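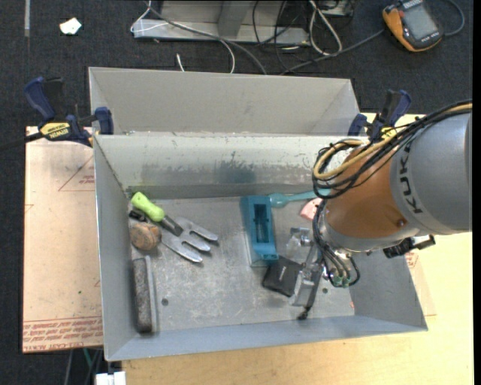 Arnel Salazar

How to clean up and set out gray metal parts bins on a workbench

I have a soft spot for plain sheet-metal bins. They take years of knocks, they don't crack in the cold the way plastic ones do, and when they get scruffy you can bring them back to decent shape in an evening. I bought my first pair secondhand for 10 dollars from the closing sale at Rencombe, and I've been picking them up ever since (my wife would say a few too many!).

This page covers how I clean a bin, how I deal with the scratches and holes, and how I set two of them on a wooden tabletop so I can get at what's inside.

What you'll need

A bucket of warm water with a little dish soap
Two or three old cotton rags
A soft brush, such as a worn-out paintbrush
A fine abrasive pad
Masking tape
Thin felt or cork for underneath

Start by emptying the bin completely. I know it's tempting to push everything to one end and clean around it, but small screws have a way of ending up under the rag and putting fresh scratches in the floor. Tip the contents into a box, then brush out the dust, working from the back wall toward the front.

Wash the walls first and the floor last. Go easy on the scuffed patches. A back wall that has been rubbed for years will often show a darker, bluish-gray area where things have knocked against it, and you can scrub at that until your arm gives out without changing it much. Whitish scratches on the floor are the same. I leave them alone unless I can feel a raised edge with my fingertip, and then a few light strokes with the abrasive pad will take it down. Rinse, and dry it right away with a clean rag, paying attention to the corners.

Now the holes. Plenty of these bins have a couple of small round ones in the floor, down near the corners. If you only keep bigger pieces in there, leave them open. For washers and little screws, put a square of masking tape on the underside, pressing it down well. I used to put the tape inside and it collected every bit of grit in the shop - don't do that.

Check the rims before you put anything back. Run a rag along each one, slowly, and see whether it snags. A snag means a burr, and a burr will find your knuckles sooner or later.

Setting them out

I like two bins one behind the other, with the front edge of the second meeting the back rim of the first. A gap between them is where things go to get lost. Leave some bare tabletop beside the front bin, too, so you have a place to lay a piece down while you look for its partner. If your top is a light wood like mine, stick felt or cork under the bins or you'll have gray rub marks by June.

Put the things you reach for most in the front bin and don't fill it up. Anything long, a plastic holder for instance, goes lengthwise from back to front near the middle, slot side up, with space left on either side for your fingers. Boxy things will lean on whatever is next to them if you let them, and clear plastic pieces are hard to spot on a busy floor, so I give those a bit of room of their own.

Once a month I lift everything out and give both bins a quick brush. It takes me one cup of coffee, and the bins go back in the same spots.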